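5.3 Slip and crush failures with soft packaging

The largest group of failed episodes in our collection involved thin film packages: snack packets, sachets and small wrapped sweets. Of the 767 pick-and-place episodes recorded with the Dastach fingers, 131 were marked as failures by the person operating the gripper, and 40 of those were traced to a single fault in the way grip width was logged. This section describes the fault, how it was found, and what we changed.

The fault first showed up during policy replay in November. A policy trained on the full set closed on rigid boxes without trouble but squeezed pillow-shaped packets until the wrapper folded and slid out of the pads. In two replay runs the packet burst at the seam. We first suspected the pads, which had been replaced partway through collection, and spent most of a week comparing old and new rubber. Grip tests on both sets gave the same results, and the pads were ruled out.

Shaohua Gu then compared the logged finger width with the video for a sample of failed episodes. In the video, the fingers stop when the pads meet the packet and stay there. In the log, the width keeps falling for a short time after contact. The width was computed from the trigger position and not measured at the fingers, so any bending in the linkage was recorded as further closing. With a rigid box the operator stops pulling as soon as resistance is felt, and the error is small. With a packet the resistance builds slowly, the operator keeps pulling, and the error grows. Figure 7 shows a packet held between the pads during collection.
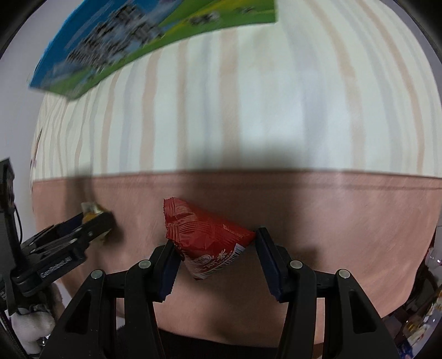
Figure 7. A red snack packet held between the blue pads of the hand-held gripper. A second gripper is at left.

Packets are also uneven in thickness. A grip near the pointed end of a packet meets mostly film, while a grip across the middle meets the contents and the trapped air. The same trigger position can therefore go with very different forces at the pads. Our episode labels recorded the object class but not the place where it was gripped, and we could not separate the two cases from the log alone. Violeta Barrientos relabeled the packet episodes by hand from video.

Two changes were made. First, a small encoder was fitted at the finger joint so that width is read after the linkage. Second, the logging software now raises a warning when the trigger and joint readings differ by more than a set limit, and the episode is held for review. The limit was set by trial on the Jia test objects and has not been tuned for other pads.

After the changes we recorded 394 new episodes with soft packages. Crushing during replay became less common, but slipping did not go away. Most of the remaining slips occurred when the packet was lifted from a pile and a neighboring item dragged against it. This is a separate problem from the width error and is taken up in Section 6.

The earlier episodes were kept in the released set with a flag in the metadata. Users who train on finger width should leave the flagged episodes out.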